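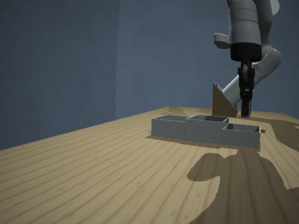
Rulside Storyboard Pad

For art directors, copywriters, and anyone who has to show a client a TV spot before there is a TV spot to show

The Rulside is a landscape pad with 100 tear-off sheets, and every sheet has six frames ruled in a soft gray that stays out of the way of your pencil. Under each frame there is room for the picture notes, and under that a second, slightly narrower space for dialogue and sound. It sounds like a small thing to split those up, but if you have ever tried to read your own voiceover squeezed in next to a camera move five minutes before a presentation, you will know why we fussed over it for so long (and we did fuss!).

Hauke Strobel drew the first version when he was working on a campaign for a furniture store and kept running out of space for the end line. He photocopied it for the rest of the agency, they photocopied it for their freelancers, and by the time he left, the lines had gone so fuzzy that he sat down and drew the whole thing again from scratch. The pad we sell today is still very close to that second drawing, apart from the job number box, which Pauline Lambert talked us into moving to the top right corner so you can flip through a stack and find the right campaign.

The paper is a smooth, bright white sheet that takes pencil, fineliner, and most layout markers. Heavy marker will shadow through a little, so slip a spare sheet underneath if you like to fill in big dark areas. The backing board is stiff enough to draw on in your lap - plenty of good ads have been worked out on a train.
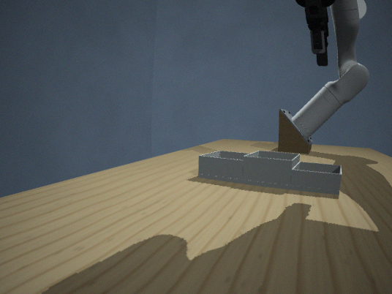 What comes with it

One pad, glued along the top edge
A stiff card cover that folds all the way around the back
A loose guide sheet with heavier lines, for working on your own plain layout paper
A title page for the client name, the product, the spot length, and the version

Choosing a frame shape

The pad comes in 2 shapes. Widescreen is the one most people want, and it suits TV, cinema, and nearly everything that runs online. Square is handy for social posts and for roughing out a series of small press ads side by side. The two are trimmed to the same outside size, so they sit together neatly in one folder, and you can mix sheets from both when a campaign has to run in several places.

Questions we get a lot

Can I scan the sheets and keep the ruling out of the scan?

Most scanners will drop the gray lines if you raise the brightness a notch or two, and your pencil work should stay put as long as you haven't drawn too lightly. Try one sheet first.

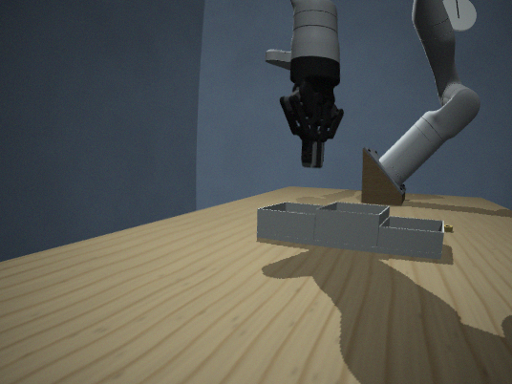
Do you print pads with an agency's own name on them?

We do, and it is one of our favorite jobs. Your name or logo goes in the footer in black or in one color of your choice, and Ilgın Kocabaş will send you a proof to sign off before anything goes on the press. The largest order we can take in one go is 3000 pads.

Will the sheets fit in a regular presentation folder?

They fit the Halliday landscape folder, which we also carry, with a little margin left over on every side. If you already own a folder from somewhere else, measure the inside pocket before you order and drop us a line if you're not sure.

A word about pencils

People ask what we use ourselves, and the dull answer is whatever is in the mug by the phone. Ryan Cheetham likes a soft, blunt pencil for first roughs because it keeps him from drawing eyelashes on people when he should be working out the story, and then he goes over the frames he wants to keep with a fine black pen. 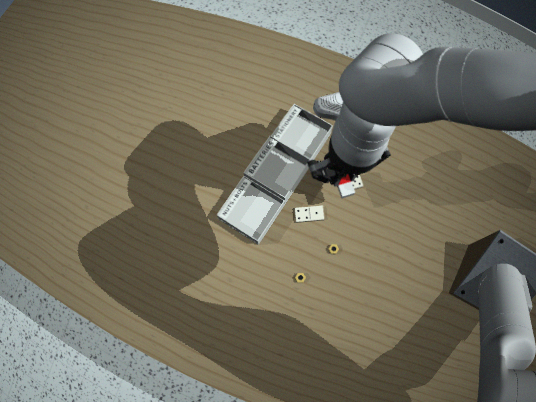 Going over them in pen also makes the boards much easier to read from across a meeting room, and clients do tend to sit further away than you expect. If you present on the wall, tear the sheets off, trim them along the faint outer line, and pin them up in rows with a bit of air in between. Leave the dialogue strips on for the first meeting and cut them off for the second, once everybody knows the script.

Ordering

Pads are sold singly or in packs of six. Packs can be all one shape or a mix, so just tell us what you'd like in the order notes. For printed pads, please send your artwork along with the quantity and the date you need them by, and Ilgın will write back with a price.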